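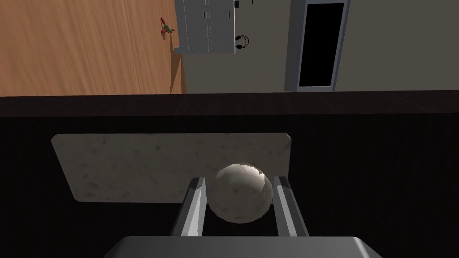 잉빌 룬드그렌 님은 발수제를 바른 지 한 달밖에 안 된 화강석 상판에 식용유 얼룩이 남았는데 제품 불량으로 보아야 하느냐고 물어 왔다. 같은 취지의 문의가 많아 천연석 상판의 침투성 발수제에 관한 항목을 다시 정리하였다.

작성: 아유바 에슌, 라리아(Laryea) 석재관리 자료실
2018년 2월 11일

발수제를 바르면 얼룩이 전혀 생기지 않습니까?
그렇지 않다. 침투성 발수제는 석재 기공 안쪽의 표면장력을 바꾸어 액체가 스며드는 속도를 늦춘다. 표면을 막는 코팅이 아니므로 기름을 밤새 방치하면 처리된 돌에도 자국이 남는다. 발수 전용 제품은 물에는 잘 듣지만 기름에는 효과가 낮다. 주방 상판에는 라벨에 '발수·발유'가 함께 적힌 제품을 쓴다. 린둠(Lindum) W는 발수 전용, 린둠 WO는 발수·발유 겸용이다.

재시공 시기는 어떻게 판단합니까?
기간보다 흡수 시험 결과를 우선한다. 마른 상판에 물을 한 숟가락 떨어뜨리고 10분 뒤 닦아 낸다. 닦은 자리가 주변보다 어두우면 재시공 대상이다. 싱크 주변과 조리대 앞쪽은 마모가 빠르므로 따로 시험한다. 색이 짙은 석재는 변화가 잘 보이지 않는다. 이때는 조명을 비스듬히 비추어 확인한다.

대리석에 산이 닿은 자국도 발수제로 막을 수 있습니까?
막을 수 없다. 레몬즙이나 식초가 남기는 뿌연 자국은 탄산칼슘이 산과 반응한 부식이며 얼룩과 원인이 다르다. 발수제는 반응 자체를 차단하지 못한다. 얕은 부식은 연마로 제거한다. 광택 마감이면 최종 연마를 2,000방 이상에서 끝내고 광택분으로 마무리한다. 무광 마감에 같은 방수를 쓰면 그 부위만 번들거리므로 원래 마감에 맞춘다.

얼마나 발라야 합니까?
도포량은 흡수율에 따라 달라진다. 치밀한 화강석은 얇게 한 번이면 충분한 경우가 많고, 사암은 두 번 이상 필요하다. 표면이 젖은 상태로 5분에서 10분 유지한 뒤 남은 액을 모두 닦아 낸다. 닦지 않고 말리면 끈적한 막이 생긴다. 막이 이미 굳었다면 같은 제품을 소량 덧발라 녹인 다음 곧바로 닦는다.

시공 온도에 제한이 있습니까?
자료실 기준은 석재 표면 온도 13도 이상이다. 실내 온도가 아니라 돌의 온도를 잰다. 난방을 막 시작한 공간에서는 두 값의 차이가 크다. 에르니토르프(Ernitthorpe) 공동주택 현장에서는 이 때문에 작업을 4월로 미루었다.

일상 청소에는 무엇을 씁니까?
중성 세제를 희석하여 쓰고 물로 한 번 더 닦는다. 플루르노(Flurno) 중성 세정제를 쓸 때도 헹굼은 생략하지 않는다. 다음은 쓰지 않는다.
- 식초, 구연산 등 산성 세제(대리석, 석회암, 트래버틴)
- 염소계 표백제 원액
- 연마 입자가 든 크림 세제

기름 얼룩은 어떻게 뺍니까?
습포법을 쓴다. 탄산칼슘 분말이나 규조토를 아세톤에 개어 땅콩버터 정도의 농도로 만들고, 얼룩보다 조금 넓게 덮는다. 비닐을 씌워 하루 두었다가 벗기고 완전히 말린 뒤 걷어 낸다. 한 번에 빠지지 않으면 반복한다. 아세톤은 인화성이 있으므로 화기를 끄고 환기한다. 수지 보강 석재는 보이지 않는 곳에 먼저 시험한다. 습포를 한 부위는 발수제도 함께 빠져나가므로 다시 발라야 한다.

인조석 상판에도 발라야 합니까?
석영계 인조석은 수지로 기공이 메워져 있어 대체로 필요하지 않다. 바르면 흡수되지 않은 액이 표면에 남아 얼룩처럼 보인다. 제조사 관리 지침을 따른다.

문의가 가장 많은 항목은 무엇입니까?
지난해 접수된 1,189건 가운데 563건이 재시공 시기에 관한 것이었다. 위의 흡수 시험을 먼저 해 본 뒤 석재 종류와 마감을 적어 보내면 답변이 빨라진다.

댓글 4

라이너 바움가르트
석회암 바닥에도 물 10분 시험을 그대로 적용해도 되나요? 저희 집은 3분이면 색이 변합니다.

아유바 에슌
적용됩니다. 3분에 변했다면 10분까지 기다리지 말고 닦으십시오. 재시공 대상입니다. 완전히 마르려면 하루 이상 두어야 합니다.

노르망 뒤푸르
습포를 세 번 했더니 기름은 빠졌는데 그 자리만 색이 옅어졌습니다. 나머지 상판도 때가 탔던 모양이네요. 전체를 세정하고 나니 차이가 줄었습니다.

가스파르 물랭
WO 제품을 W 위에 덧발라도 되는지 항목에 추가해 주시면 좋겠습니다.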